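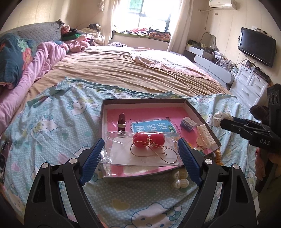
Benvinda Macedo
Teaching Assistant, Robot Handling Project Course, Frade College of Engineering

3.2 The Tray Task

The second assignment of the term asked each team to plan and record its own handling task with a pair of hand-held grippers. Teams had three students each. Two of them worked the grippers, one apiece, and the third kept the written log and called the start and end of each take. The course instructor, Yasuo Yoshida, set only two rules: the items had to be things the team already had at home, and the work surface could not be a lab bench.

The team discussed in this section, which named its project Plekholm, chose hair accessories and small jewelry in a shallow box lid set on a bed. The goal was to pick up one item at a time and put it down again without pushing its neighbors out of place. Figure 3 shows a pair of red ball earrings in a clear packet with a white card, between the ribbed pads of one gripper. The second gripper is at the right with a white scrunchie at the tip of its jaws.

The students wrote in their plan that they expected the packets to be harder than the bare items, and their log supports this. A packet offers a stiff part, where the card is, and a loose part, where there is only film. Takes in which the jaws closed on the card were mostly kept. Takes in which they closed on film alone were often marked "slid" or "turned" and done over. The team allowed itself up to 5 tries per item before moving on.

Claw clips and comb-like clips caused a different problem. They have a good hard edge to hold, but the teeth catch on whatever is beside them. After the first session the team stopped laying clips next to bagged items, and the log has fewer notes about items being dragged along.
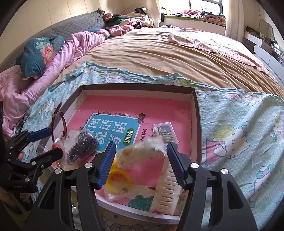
Soft items were handled last in the plan. The students assumed that anything fluffy would be easy, as the pads can close on it from almost any side. Closing on it was easy. Deciding when it had been put down was not, and the two gripper holders disagreed on this in several takes. Their final rule was that an item counted as placed once the jaws were fully open and clear of it.

The choice of a bed also mattered more than the team had planned for. The lid shifted when someone leaned on the mattress, and the log keeper began noting each shift with the time. We kept these takes in the set. A surface that gives a little is common in homes, and the earlier class exercise, Vullska, had used hard tables only.

In all, 13 takes were dropped from the Plekholm set, most of them for a missing start call. The rest were passed on to the teams working on the third assignment, with the log attached as written – spelling and all.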